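Newsroom > Media releases > Software

Goltwood opens up Culima, planning software for laundry that won't lie flat

March
By Ga-eun Seo, Goltwood communications

Goltwood has released Culima 2, the second version of its planning and perception software for robots that handle cloth. It's available to outside developers for the first time, under a free licence for research and a paid one for anybody who intends to make money from folded towels.

Culima takes in wide-angle video from a gripper, works out which bits of the picture are fabric and which are furniture, and proposes a sequence of grasps. It then checks that sequence against what the arm can physically do, a step the first version handled with more optimism than was warranted.

"Version one had a great deal of confidence," said Sang-wook So, who leads the planning team. "It would look at a jumper, form a view about where the sleeve was, and go and pick up the doona. We've spent most of our effort since then teaching it to say it isn't sure."

The new release reports that doubt as a number. Each proposed grasp comes with a score, and developers can set the level at which the planner stops and takes a second look from another angle. The default is cautious. Customers who find it too cautious may change it, and the logs will record that they did.

Much of the training material comes from ordinary homes, collected with hand-held grippers and no arm attached. The person does the chore, and the software learns from the path the fingers took.

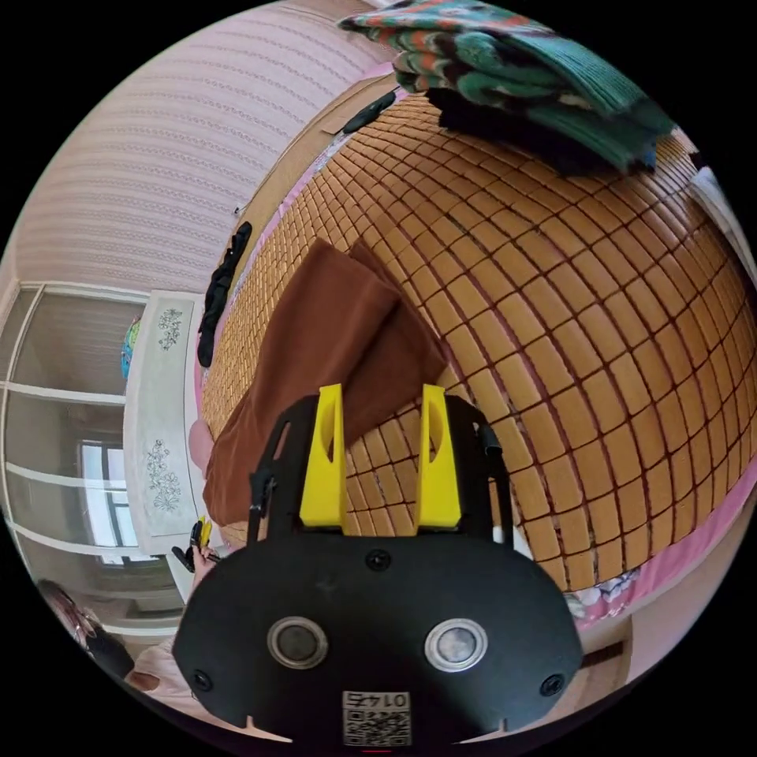

Perception was the part of Culima that needed rebuilding from the ground up. The old segmentation model had learned on plain benches under even light, and regarded any pattern as a personal insult. Bedrooms are unkind to a model like that. A woven sleeping mat made of small tan tiles gives it a grid of dark seams to mistake for edges, and the wide lens bends the grid outward for good measure. Put a folded brown cloth on top, heap up some patterned knitted blankets in green, teal and orange-red, and the question of where one thing stops and the next begins becomes a fair one. Culima 2 corrects for the lens before it looks for boundaries, and it treats a repeating pattern as a surface until something convinces it otherwise.

The test set for this release holds 221 household recordings that were kept out of training altogether. On those, the new model picked the wrong layer of cloth in 31 cases. Goltwood is publishing all of them, with the planner's reasoning attached, in a folder the team has named Regrets.

"I argued for a more dignified name," said Ro-un Ki, who maintains the perception code. "I lost the vote. It's a useful folder, though. If your robot does something daft with a pillowcase, there's a good chance we've already done it and written it down."

Also new in this version:

- A replay tool that steps through a recording alongside the planner's guesses, so you can see the moment it went off the rails.
- A simulator for thin fabric. Thick fabric still runs on the old simulator, and is still a bit stiff.
- Plain-text settings files. The previous format was understood by one engineer, who has since taken long service leave.
- Time-matching between two grippers, for chores that need both hands.

Brivine, which supplies linen services to small hotels, has been running an early build on its sorting line. "We gave it 72 hours of trial work and a mixed pile," said Emiliano Herrero, Brivine's operations manager. "It stopped to ask for help more often than I'd like. It asked at the right times, which is better than I can say for the last system, and I'm the one who bought the last system."

Culima 2 doesn't fold fitted sheets. The team has looked into it, and a research branch called Han exists for anyone who'd like to look into it further. Goltwood offers no warranty on Han, and suggests keeping it away from good linen.

The software runs on a single desktop graphics card. Licences, documentation and the Regrets folder are available through the Goltwood developer portal. Existing users can upgrade in place, but should back up their calibration files first. The installer will ask if you have, and it has no way of checking.

Media contact: Man-sik Myung, Goltwood press office

Last updated: Sunday, 4.10 pm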